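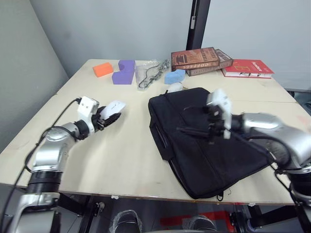 ## Recording one episode

Keep the same task sentence for all episodes of one set. In Didell we have 37 sets.

1. Put the laptop and the bag at a new angle.
2. Start recording, then move both arms slowly.

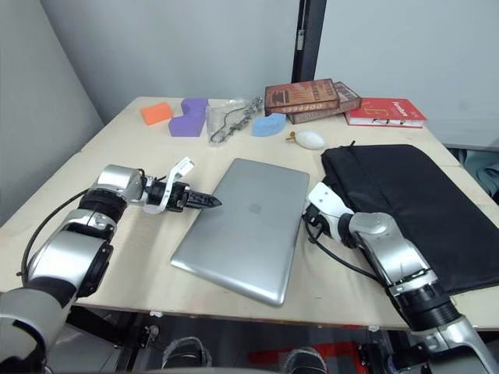 How many episodes are enough? For one task we collect 100, then train and look at the failures.

3. Grasp soft things also, and save the wrist view with each episode.
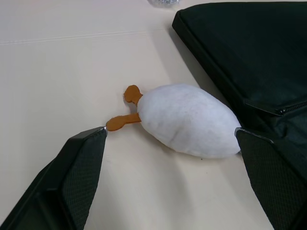

Vasylyna Koval adds that failed grasps should be kept too, with the label "retry".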